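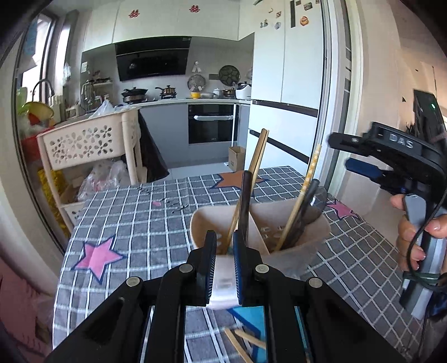 Caddy task, left gripper on the front wall, blue pads.

May, 3:40 pm, Clekville kitchen

Pad comparison, continued. Blue textured pads against the smooth Pillamard ones, same caddy, same table. 20 tries each.

The caddy wall has slots cut in it, and smooth pads hate slots. They slid off the edge in 12 of their 20. Blue ones let go twice, both times when I grabbed too high and the whole caddy tipped toward me – my fault, logged as the gripper's.

Chopsticks remain the enemy. They lean wherever they like and the jaws close beside them with great confidence. Try going in from the side next time.

Laria build: recording at 768 square now, and the tracker still drifts when all it gets is checkered tablecloth. Stars seem to help. Science.

Pivot screws on the left unit retightened at lunch. Whoever set them last had a generous idea of "snug."

Cable on the right one tugs at the wrist on long reaches. Dagdag wants 300 clips of this task from us, so either the cable gets longer or my arm does.

To do:
– spare blue pads, we have one set
– reshoot the first batch, clock was off
– ask for a longer cable again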